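Week 4: Glaze fit, or why your mug pings at night

Okay, settle in, this is the week where the chemistry sneaks up on you. If you missed Wednesday's studio session, read these notes before you touch the glaze buckets, please, and then come and find me at the wedging bench if any of it is murky.

Last week we got as far as clay shrinking in the kiln. Glaze does it too. Once it has frozen onto the pot on the way down it's a thin skin of glass stuck to a body, and from there to room temperature both of them keep contracting, each at its own pace. Glaze fit is the name for how well those two paces agree. I love this topic more than is reasonable (my family has asked me to stop picking up plates in restaurants).

Crazing first. If the glaze contracts more than the clay, it ends up stretched, and glass hates being stretched. It cracks into that fine network you'll know from your nan's teacups. Sometimes you'll hear it go, a little ping from the shelf hours after unloading, sometimes weeks later. On a decorative bowl, lovely. On a mug you drink from every morning, less so, because tea colours the cracks and the pot is weaker than it should be.

Shivering is the opposite. The glaze contracts less than the clay, gets squeezed too hard, and flakes off at rims and handle edges. Those flakes are slivers of glass. If you see it on anything meant for food, bin the pot. I don't care how nice the colour is!

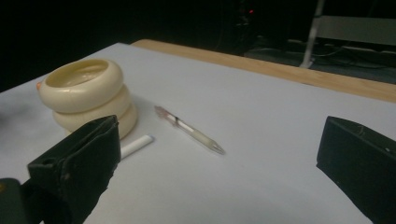 Elten wrote in after last week's notes to say that the recipe book at home calls crazing a sign of underfiring, full stop, and that firing hotter had always been the cure there, so was I going to tell the class otherwise?

Well, yes, a bit. Firing hotter can help with some bodies, as more of the silica gets dissolved into the melt, but it can also give you a runny glaze glued to my kiln shelf and the same crackle as before. I'd try the recipe first. The usual fix is more silica, added in small steps, with a test tile for each step. Swapping part of a high-sodium frit for one with boron or magnesium will also bring the expansion down. For shivering you go the other way.

The test I want from everyone is the freezer one. Glaze a small cup, fire it, leave it in the freezer overnight, then put it in the sink and pour boiling water in. Goggles on, face back. Let it cool, dry it, and do the whole business 3 times. Afterwards rub a bit of ink over the inside and wipe it off, and any crazing will jump out at you.

For next week:

Mix the class clear glaze with 2, 3 and 4 extra parts of silica, one tile each, plus one tile with none added.
Sieve everything twice. Yes, twice.
Dip for a slow count, let it dry, and scratch your initials on the BACK.
Wear a respirator for dry materials. A paper dust mask from the hardware shop won't do.

Tiles go on the left-hand trolley by the kiln room door. The glaze log is worth 30 marks this term, so write down what went wrong as well, especially what went wrong.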